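**Foil snack wrappers: recycling or trash?**

posted by lusitz_50

Clearing a table after a snack break. Most of what's left is foil-type wrappers, gold on the outside. Our town takes cans and foil trays. Do wrappers go in with them?

**Stinen**

Usually trash. Many are plastic film with a thin metal layer – sorting lines can't separate the two. Scrunch test: if it springs back open, it's film.
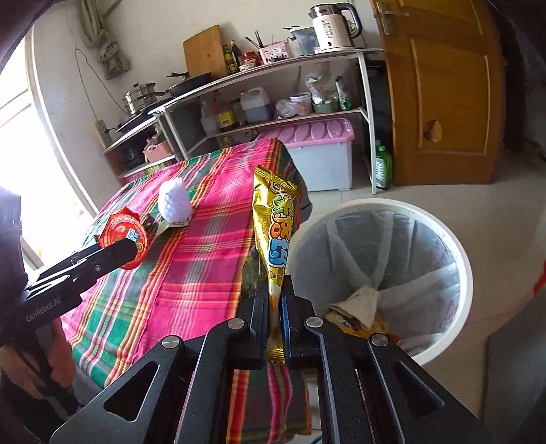 Does a wrapper need to be rinsed before it goes in the trash?

It can go in as is. Shake out the crumbs over the bin and fold it once.

**shirima11**

we just bin all of it. tie the liner before it's full

**Sornden**

Check your town's list. Mine accepts plain foil balled to fist size, no wrappers.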